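Unero extends Cakwood children's craft range with paper relief kit

Unero has added a paper relief kit to its Cakwood range of craft sets for children. The kit, sold as Cakwood Hills and Harbours, goes on sale to independent toy shops and school suppliers in March. It is intended for children aged six and over and is the first Cakwood set in which the finished model is built up in layers from flat card.

Each box contains 269 pre-cut card pieces, a printed base board in four sections, two glue sticks, a blunt scoring tool and a 20-page instruction booklet. The card pieces are supplied on numbered sheets and are held in place by small tabs that can be pushed out by hand. Scissors are not needed for any of the models in the booklet, although blank sheets are included for children who wish to cut shapes of their own.

The booklet sets out 19 models. The first six use a single section of the base board and can be finished in one sitting. The remainder use two or more sections and introduce folded parts, including roofs, boat hulls and a lighthouse with a removable top. Instructions are given mainly as line drawings, with short captions. Piece numbers in the drawings match those on the sheets.

The card was specified by Unero and is produced by Zondent, which also supplies the board used in the existing Cakwood puzzle sets. Two weights are used. The lighter weight is scored for folding and the heavier is used for the stacked contour layers. Both are uncoated, so that they take water-based paint, felt-tip pen and crayon. Paint is not included in the box. 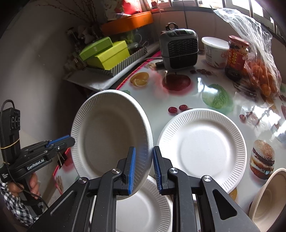
Adhesive was the main subject of testing during development. Early samples used a liquid glue, which caused the lighter card to curl at the edges before it had set. The glue stick now supplied is applied more thinly and allows a piece to be moved for a short time after it has been placed. It washes out of most fabrics at 30 degrees. Replacement sticks will be available separately, and any standard paper glue stick may be used instead.

The base board sections join with a dovetail edge. The same edge profile is used on all four sides of every section, so boards from more than one kit can be joined in any direction. Unero has kept the profile identical to that of the Cakwood Town floor puzzle, and the two products can be laid out together. The printed roads meet at the joins on the long sides only.

A classroom version will be offered to schools and after-school clubs. It contains 800 card pieces, eight base board sections, a larger supply of glue sticks and a set of teaching notes covering contour lines, scale and simple map symbols. The sheets in the classroom version are packed by model, which allows them to be handed out to small groups without sorting. The notes may be photocopied for use within the school that bought the kit.

Packaging has been reduced in comparison with earlier Cakwood sets. The box is made from a single piece of folded board with a paper band, and there is no inner tray or plastic window. The inside of the lid is printed with a grid and may be used as a work surface or as a backdrop for the finished model. The outer dimensions match those of the floor puzzles, so that existing shelf fittings can be used.

Illustrations for the base board and booklet were prepared by the Rugemalira studio, which has also drawn a set of 12 stickers to be supplied with the first production run. The stickers show boats, animals and road signs and will not be sold separately.

Trade customers can order the kit in cartons of six. Display samples, ready built on a single board section, are available on request with a first order. The classroom version is sold singly and is supplied direct from the Unero warehouse.

About Unero
Unero designs and distributes craft sets, puzzles and paper toys for children. Its ranges include Cakwood, which is aimed at children aged four to ten.

Notes to editors
Review copies, product photographs and a sample page from the instruction booklet can be obtained from the Unero press office. The kit contains small parts and is not suitable for children under three.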